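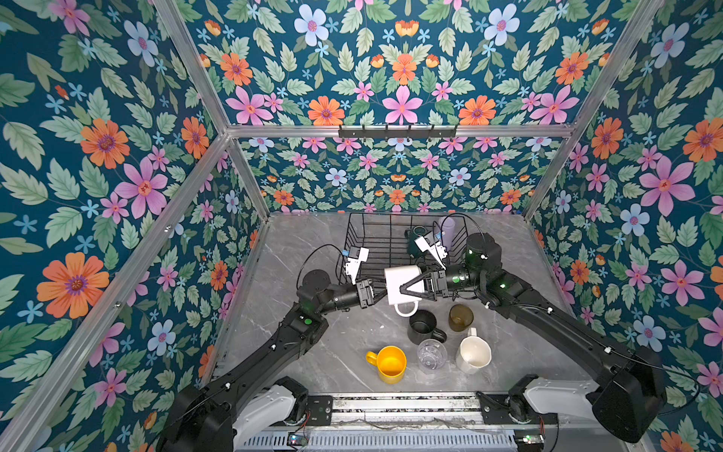 Matching mugs are a waste of money, and I say that as someone who bought two sets of them. The first set came from a Brerkis outlet in May and looked fine on the shelf. Within weeks everyone in the house had lost track of whose coffee was whose, and we washed twice as much as we needed to. A mixed lot fixes that. A yellow mug, a black one and a dark green one can share a counter and no one picks up the wrong drink. The lavender cup is plastic, and it does its job as well as the ceramic ones do. You learn your own cup by color and you rinse it and use it again.

The usual complaint is that odd mugs look messy. I don't think they do, least of all against a busy wallpaper like that one with the big orange flowers. A plain white set would look like it belonged to an office.

The other complaint is storage, because odd shapes won't stack. My answer is to stop stacking. Turn them upside down in a wire rack, let them drain, and take them from there in the morning. The cupboard can hold the plates.

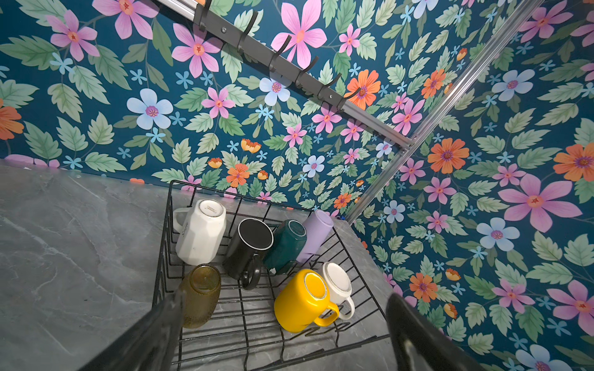

Rekha Mittal wrote to me that she agrees about color but would still keep four alike for guests, and that a rack left out all day is only a cupboard without a door. She may be right about the guests. I would still leave the rack out.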